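올리스 작업대용 크라프트지 롤 (폭 89cm)

10월 | 글: 올리스 상품팀
인쇄하기 | 이메일로 보내기

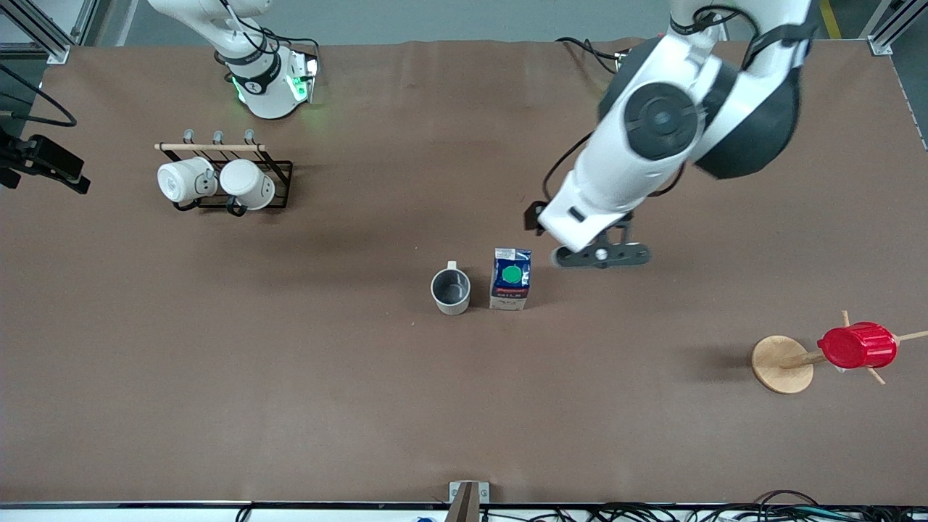
작업대를 아끼는 사람은 두 부류입니다. 상판에 흠집이 날 때마다 한숨을 쉬는 사람과, 첫 흠집이 난 날 이후로 마음을 비운 사람. 올리스 크라프트지 롤은 앞쪽을 위해 만들었는데 주문은 뒤쪽에서 더 많이 들어옵니다. 마음은 비웠어도 에폭시 긁어내는 일은 여전히 싫은 모양입니다. 색은 갈색 한 가지입니다. 상판을 갈색 종이로 덮어 두면 금속 테두리의 어두운 색과도 그럭저럭 어울리고, 위에서 초록 불빛이 비치면 종이도 살짝 초록빛을 띱니다. 코팅이 없는 종이라 번들거리지 않습니다. 흰색도 내 달라는 문의가 꾸준한데, 흰 종이에 커피를 한 번 쏟아 보시면 저희 고집을 이해하실 겁니다.

규격
폭: 89cm
길이: 100m
평량: 70g/㎡
색상: 갈색(무염색)
심지: 종이 지관

폭 89cm는 어중간해 보이지만 보리에르 작업대 상판에 맞춘 치수입니다. 다른 회사 작업대를 쓰신다면 주문 전에 자를 한 번 대 보세요. "대충 맞겠지" 하고 주문하신 분들의 반품 사유란에는 대체로 "대충 안 맞음"이라고 적혀 있습니다. 상판이 더 넓으면 두 줄로 깔고 이음매를 8cm쯤 겹치면 됩니다.

까는 법
상판을 마른 걸레로 닦고 종이를 한쪽 끝에서부터 풀어 나갑니다. 말려 있던 종이라 처음에는 다시 말려 들어가려고 합니다. 말린 면을 아래로 두고 하룻밤 눌러 두면 대개 포기합니다. 모서리는 마스킹 테이프로 고정하세요. 양면테이프를 쓰셔도 말리지는 않겠지만, 떼어 내는 날 저희 생각이 나실 겁니다.

받아 내는 것과 못 받아 내는 것
톱밥, 연필 자국, 마른 풀 부스러기, 가벼운 페인트 방울은 잘 받아 냅니다. 물은 잠깐 버팁니다. 기름은 버티는 척만 합니다. 칼질은 전혀 못 막으니 재단하실 때는 카르넬 커팅 매트를 위에 한 장 올리세요. 인두나 열풍기 밑에 까는 용도로는 팔지 않습니다. 종이입니다.

함께 쓰는 물건
엥겔브레히트 벽걸이 커터에 걸면 한 손으로 뜯을 수 있습니다. 톱니날이 달려 있어 절단면이 약간 들쭉날쭉한데, 이게 거슬리는 분은 쇠자와 칼을 쓰시면 됩니다. 커터는 별매이고 벽에 박을 나사는 들어 있습니다. 벽은 준비하셔야 합니다.

배송과 반품
롤은 길어서 일반 택배 상자에 들어가지 않습니다. 긴 상자에 따로 담아 보내며, 매주 수요일 오전에 출고합니다. 비닐 포장을 뜯지 않은 롤만 반품됩니다. 조금만 풀어 봤다고 하시는 경우에도 저희는 원래대로 되감을 재주가 없습니다.

보관은 세워서, 습기 없는 곳에. 눕혀 두면 위에 꼭 뭔가를 올려놓게 되고, 그러면 롤이 타원형이 됩니다.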